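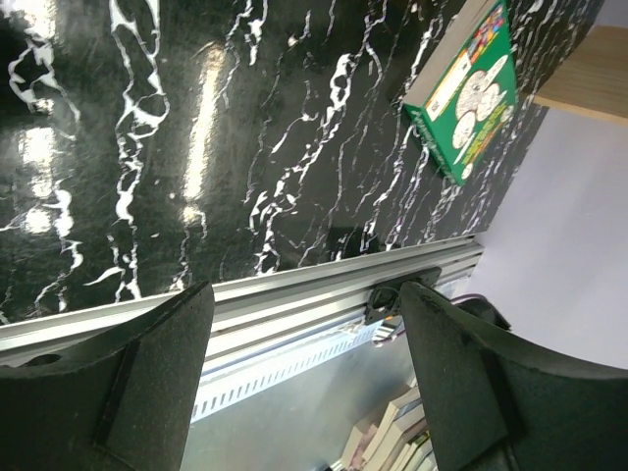
Clikgate bookshelf demos – read me first

Hi! I put this set together at Hidadton for anyone who wants to teach a two-arm robot to handle books. I drove both arms by remote control the whole way through, so every wobble you find in there is mine (sorry about the early ones).

What you get: 887 demos, recorded at 30 frames a second, with wrist views and a fixed view of the table. Joint angles and gripper openings are saved alongside.

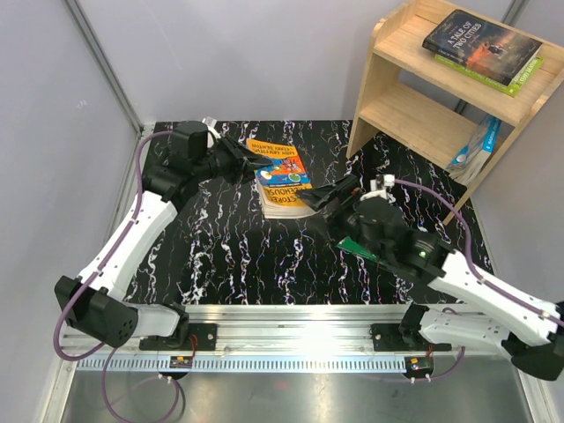
Photo: Rulari workshop / Clikgate project

Paperbacks were the hard part for me. Thin covers bend, and I kept coming in too steep, so I'd skip the first 20 demos if you want clean grasps. Three of the later ones have a short gap in the joint log – they're listed in gaps.txt.

To load it, use the Antal reader, version 3 or newer. Found a bad file? Open an issue and tell me the demo number!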